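Gear-sorting arm takes shape at the Vurnotville shared workshop

If you have walked past the old creamery building in Vurnotville after supper lately and wondered why the upstairs lights were still burning, the answer is Dredo. That is the name members of the shared workshop have given the robot arm they have been putting together since the spring, one evening at a time, on the long bench by the window.

Dredo has a modest job ahead of it. The workshop keeps a repair shelf for clocks, sewing machines, hand mixers and wind-up toys, and over the years the shelf has collected a great many small gears, most of them poured into coffee cans with no label whatsoever. Arvo Oksanen, who has fixed clocks in town for longer than he cares to say, would like to be able to find one when he needs it. The arm is meant to pick gears up one by one, hold each of them still long enough to be looked at, and set it down in the right tray.

"I spent a whole Saturday's worth of patience last winter hunting for one gear for a neighbor's mantel clock," Oksanen said, "and I found it in the can I had looked in first. So I was in favor of this from the start."

The project began when Catherine Strachan, a retired math teacher and a very cheerful person to spend an evening with, bought a secondhand arm at a school equipment sale over in Rakuvton. It came home in the back of her station wagon for $134, with no hand on the end of it and a power cord that had seen better days. Nattawut Kaewmanee replaced the cord, then the plug, then most of what the plug was connected to, and by the end of the month the arm could wave (slowly, and always to the left).

The hand has been the long part of the story. Kaewmanee drew up the fingers himself and has been changing them ever since - a little wider at the base, a little thinner at the tip, back to wide again. The early ones were smooth on the inside, and gears slid down between them or shot out sideways across the room. One landed in Rory MacBrayne's coffee, and he has kept a lid on his mug from then on. The group tried rubber bands, then bicycle inner tube, then a scrap of kitchen shelf liner that worked nicely for an evening and then peeled off.

What they use now is a rough black padding along the inner faces, and it has made a world of difference to everyone's mood. The first night it went on, Strachan said, they ran the same gear over and over until well past 10 p.m., mostly for the pleasure of it.

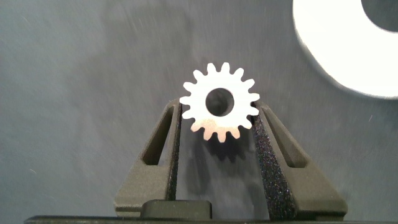 MacBrayne looks after the software side, and he has set himself a target of 300 pickups in a row without a drop before he will let the arm near the real coffee cans. The best run so far stands at 129. He writes every attempt down in a green ledger, drops included, and the total had reached 2,702 when we visited. He was kind enough to let us leaf through it, and there are some very frank remarks in the margins.

Dougal Jardine, who runs Haldane, the hardware store on the corner, has been giving the group a good price on screws and bearings and comes up the stairs after closing to see how things are going. He has a can of gears of his own under the counter, he admitted, and he is hoping there may be room for it in the line.

There is plenty left to do before then. The trays have to be built, and there is still some friendly disagreement over whether the gears should be sorted by size or by number of teeth. Oksanen wants teeth. Strachan wants size first and teeth second, and has drawn a chart about it, now taped to the door of the supply closet. The arm also needs a proper stand, as at present it is clamped to the bench with two of Jardine's largest clamps and a folded towel.

The group hopes to have Dredo working through the first coffee can by December. Visitors are welcome to come up and watch most evenings after 7 p.m., and anyone with spare trays or shallow boxes is asked to leave them at the counter at Haldane.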